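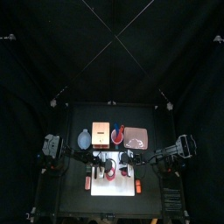 Slide 2. What is in the Flusama kit

Speaker: Kha Tôn. Keep this to four minutes.

Two arms, one on each side of a square black table, parallel-jaw gripper on each. Black fabric enclosure. Small hardware bag, calibration card, one license for the Zuler control software. We bought the kit in September and paid list price. Thảo Ninh did the assembly and wrote the log I am quoting from.

Point out the row at the back: bowl, wooden box, cup with two utensils, square tray. White board in front of it. We left the layout alone between runs.

Slide 3. Setup

Assembly manual is 24 pages. Steps for the left arm are complete, steps for the right arm say "repeat" and skip the cable order. Thảo lost an afternoon to that. Mention the Etia mount as the paid option - we did not test it.

Fabric walls: they take out window glare. They also make the inside dark, so plan the lighting before you plan the tasks.

Slide 4. Test plan

400 attempts per task, 25 per block, recalibrate between blocks. Total logged across all tasks, including aborted ones: 2,251. Aborted attempts count as failures in our tables. The vendor's do not, so do not compare the two columns directly.

Slide 5. Wrist view

Two black fingers, open, with the small red object between the tips. The left finger hides part of it. Pause here, then say that finger occlusion is our main complaint about the wrist camera placement. The overhead view helps with approach and is little use for the last stretch.

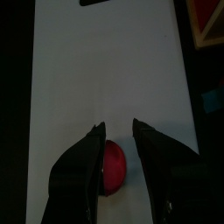
Can the kit be run with one arm only?
The software accepts a single-arm profile, but the license price stays the same.

Slide 6. Recommendation

Buy if you have someone who can read a wiring diagram. Otherwise wait for the revised manual. Dương lab loan unit: sign-up sheet at the back.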